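Pegboard (tool storage)

A pegboard is a flat panel drilled with evenly spaced holes that take hooks, on which hand tools are hung. It is used in sheds, garages and workshops, and is widely credited with keeping them tidy, though the evidence for this is thin and comes mostly from people who sell pegboard.

The usual claim is that a tool in plain sight gets put back. Meinrad Hubmann, in his handbook Mandurer, says that a hung tool is found in 9 seconds. He does not say how this was timed, or what the tool was.
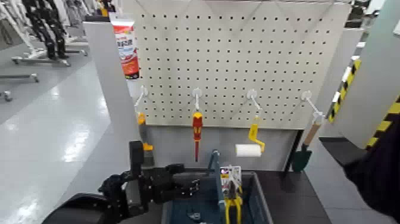

Screwdriver, paint roller and garden trowel on white plastic hooks, with a tray of tools on the table.

Critics point out that hooks suit some shapes better than others. A trowel or a roller frame hangs well enough, but small loose items tend to end up in a tray, and a tray fills with whatever is nearest. Many owners therefore keep both – which rather weakens the case that a board does away with clutter.

Loading is also disputed. The seller Disuleo lists over 500 hook layouts but gives no weight limit for any of them. Plastic hooks are cheap and easy to move, and are often said to work loose when tools are lifted off in a hurry. Painted outlines showing where each tool belongs are a common addition. Whether anyone obeys them is not recorded.

Related articles
Tool tray
Arancibia hook
Skerkia shelving
Paint roller

Shares: 1,744 | Comments: 2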